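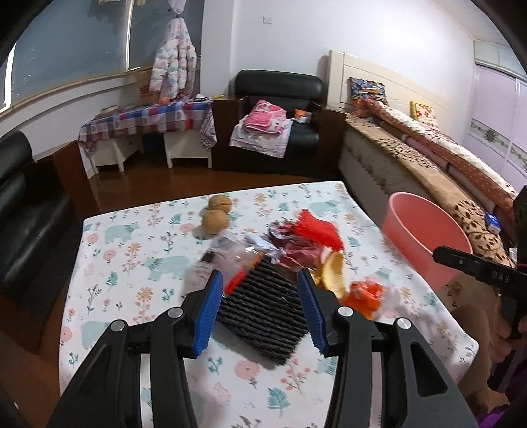
Left gripper on the rope mat, blue pads closed.

October 15, 2025

Got the pads swapped over this morning. The old smooth ones went in the bin in August and I've been making do with tape, so it was good to have proper ridges on both fingers. Used the woven mat to try them, as the coiled cord gives the ridges something to catch. Walnuts are next. They're harder to centre and I keep closing too early.

Moushumi Bhuiyan worked the second gripper. She reckons the trigger spring in hers is stiffer than mine and I think she's right. Both came from the same bag from Halliday, so I'll order another lot and measure them this time.

Logged 42 grabs before lunch, which brings the total to 568. I wanted 3,000 by the end of the build but that was before I knew how long the sorting takes. Wrappers and peel are slow going.

Still to do: sand the burr off the left arm, label the spare pads, write to Brerkach about the colour of the next batch. Grey would be fine.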